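FOR IMMEDIATE RELEASE
2019-11-16

Drandley Publishes Good-Practice Guide for Testing Tabletop Robot Arms in Simulation

Guide sets out what a laboratory should record before it reports a result, and asks for failed runs to be published alongside successful ones

Drandley, the standards office for small-scale automation, today released its first good-practice guide for the simulated testing of tabletop robot arms. The guide applies to laboratories, colleges and suppliers that use computer-rendered rooms to develop and check sorting and placing tasks before any work is done on physical equipment.

The document was prepared with two partner organizations, Nerar and Skakinitz, and was opened for public comment in September. The office received 1629 comments, most of them concerning the wording of the section on camera placement. That section has been rewritten in full.

"Laboratories have been reporting results from simulated tasks in very different ways," said Ayana Teshome, director of guidance at Drandley. "One report gives the position of every camera and another gives none. A reader who wishes to compare the two has very little to work with. The guide asks for a common record, kept in plain language, that travels with the result."

The guide contains 11 requirements, grouped under the headings of workspace, viewpoint, task objects and reporting. Under the workspace heading, a laboratory must state what is on the table at the start of each run and what furniture is present in the room. Under the viewpoint heading, it must keep at least one view of the whole table and one close view of the gripper, and must say which of them was available to the control software.

Requirements for task objects cover shape, color, starting position and the labeling of containers. Where a bin has more than one compartment, the record must say which compartment each object was meant to reach. Lighting and shadow settings must be reported as well.

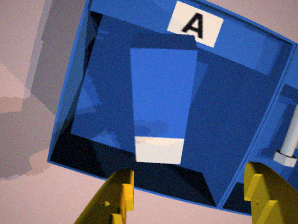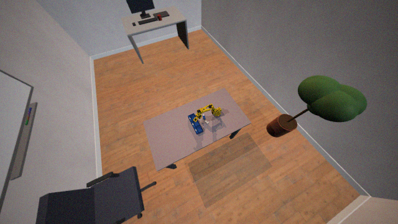
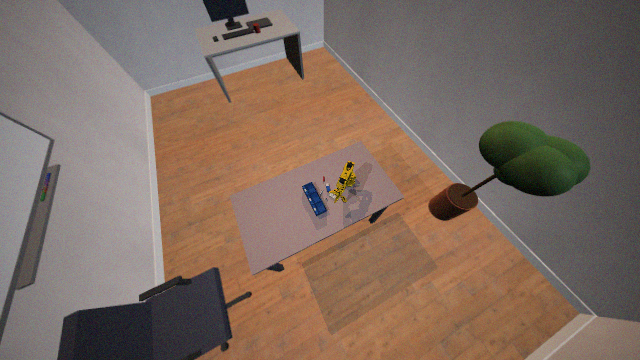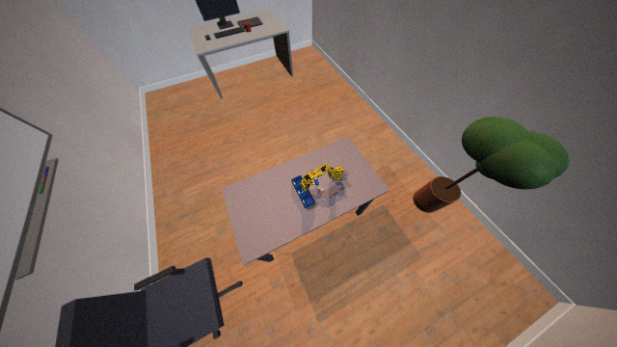

Simulated work with a yellow robot arm: a close view at a divided blue bin, followed by three views of the room from above.

Does a good result in simulation mean that a robot arm may be used near people?

A simulated result is evidence about the task only. The guide states that it may not be offered in place of a safety assessment of the physical arm, its mounting and the area around it. A laboratory that moves from simulation to equipment must carry out that assessment separately and must name the person responsible for it.

On reporting, the guide sets a minimum of 100 runs for any published success rate. Runs that end early must be counted, and the reason for stopping must be given. Changes made to the room or the objects between runs must be listed in the order in which they were made. If the software version changes during a series, the count starts again.

Nerar tested the draft requirements in its own simulation group over a period of 3 months. Geetha Sundaram, who led the trial, said the reporting section required the greatest change in daily work. "Our staff were used to saving the final figures and discarding the rest," she said. "Keeping a complete record added about an hour to each series. We were able to answer questions from reviewers that we could not have answered before."

Etelka Sipos of Skakinitz, who edited the viewpoint section, said the revised text leaves the choice of camera angle to the laboratory. "The draft recommended one fixed height for the overhead view, and many comments objected to that," she said. "The published version asks for the angle to be stated and kept the same within a series."

Use of the guide is voluntary. Laboratories that wish to declare conformity may do so by completing the checklist in Annex B and attaching it to their report. Drandley will not inspect laboratories or issue certificates under this edition. A separate annex on mobile robots was considered and has been held over for a later edition.

The guide is available free of charge from the Drandley publications desk, in print and in electronic form. Questions about the text should be addressed to Shiela Lacson, Technical Inquiries, Drandley. Press inquiries should be addressed to Padmavathi Suvarna, Communications, Drandley.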